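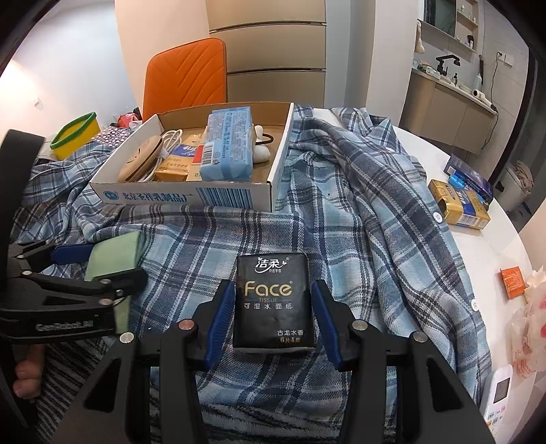 Pocket tissues on the blue and white plaid, with the gray stripes of the Mimdale along the bottom.

Filed under: Home & Comfort > Throws and Blankets

I've had the Mimdale striped fleece throw since February and I'm a little in love with it. It was one of 2 I ordered from Bukwood (the other was a Poulain knit, and it went back the same week). The Mimdale is soft, it's big enough to cover my feet, and it's been through the wash 12 times without pilling. My old Skaker throw was going bald by then!

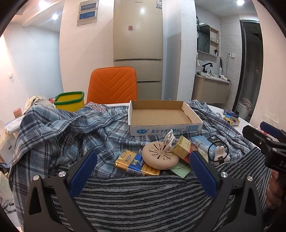 I mostly bought it for the couch, but it goes everywhere now, and the bigger surprise is how well it behaves on a table. When I sort out my junk I like something soft under my wrists, and fleece is perfect for that. You can see it draped over the near edge, with the crumpled plaid on the tabletop and the little bunny figurine in among the small stuff. The dark bands on the gray look good next to the blue, too.

Two gripes: it picks up lint like crazy, and the care tag is scratchy, so I cut mine off. I'd still buy it again, and I'm hoping they bring out a green one before winter.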